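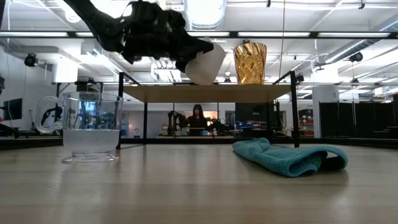

The arm with the white cup at the shelf. Clear pitcher and teal cloth on the tabletop.

Sustik FAQ

Last updated Apr 23, 2021

I get a lot of the same mail about Sustik, so I finally sat down and wrote the answers out. If yours isn't in here, write to me and I'll probably add it.

What does Sustik do?

It sits between the thing that decides where the gripper should go and the thing that moves the motors. You hand it a goal pose, it hands back a path that doesn't run the elbow through your furniture. It also keeps checking that path while the arm is moving, and that second part is where most of my evenings have gone.

Is it a whole robot stack?

No, and please don't try to use it as one! You bring your own arm driver and your own perception. I use Fothergill for perception because I know the people who write it and they answer my mail, but anything that can give you a pose and a rough shape will do.

Why does it plan so badly around see-through things?

Ah, the pitcher question. Depth cameras and clear plastic don't get along. You tend to get good points on whatever is cloudy inside and then garbage for the empty part on top, so the planner thinks the pitcher is half as tall as it is and happily swings a wrist through the rim. My fix is boring: tag the object as transparent in the world file, and Sustik will use the stored mesh and ignore the live points inside it. Shiny metallic cups have a similar problem (the points jump all over the place), and the same tag works for those too. Yes, I know the tag has the wrong name.

What about cloth?

Cloth is treated as a lumpy box you're allowed to brush against. Set soft to true and the clearance goes down to almost 2 mm. Folding is a different problem and I'm not working on it. Blažena Vaněk has a branch that does something smarter with the height map, and I want to merge it, but it needs tests first.

My arm stops just short of the shelf. What's wrong?

Nine times in ten it's the shelf model. People measure the board and forget the legs, or they forget that the legs stick up past the board. If the planner doesn't know about them it'll hit one, and if you've padded everything to be safe it will refuse to go in at all. Turn on the collision view before you change any numbers – the part that's blocking you gets colored red.

Can it keep a cup upright?

Yes, use the tilt limit. The default is 17 degrees from vertical, and you can set it per segment, so the carry stays level and the last bit near the shelf is free to tip. Check which segment you're on before you write to tell me it's broken. (I've done this myself, more than once.)

Why did my plans get slower after the update?

Release 191 turned continuous checking on by default. I still think that was right, but I should've said so louder. You can turn it off for a static table. Release 228 gets most of the speed back by caching the parts of the world that haven't changed.

Does it handle more than one arm?

Sort of. Each arm can treat the others as moving obstacles, but they don't plan together. The folks at Kostimbridge run it that way and mostly get by with a lock on the shared space. Real joint planning is on the list for August.

Where do I send bugs?

The Dusport tracker, please, with the world file and the log attached. A log without a world file is just me guessing.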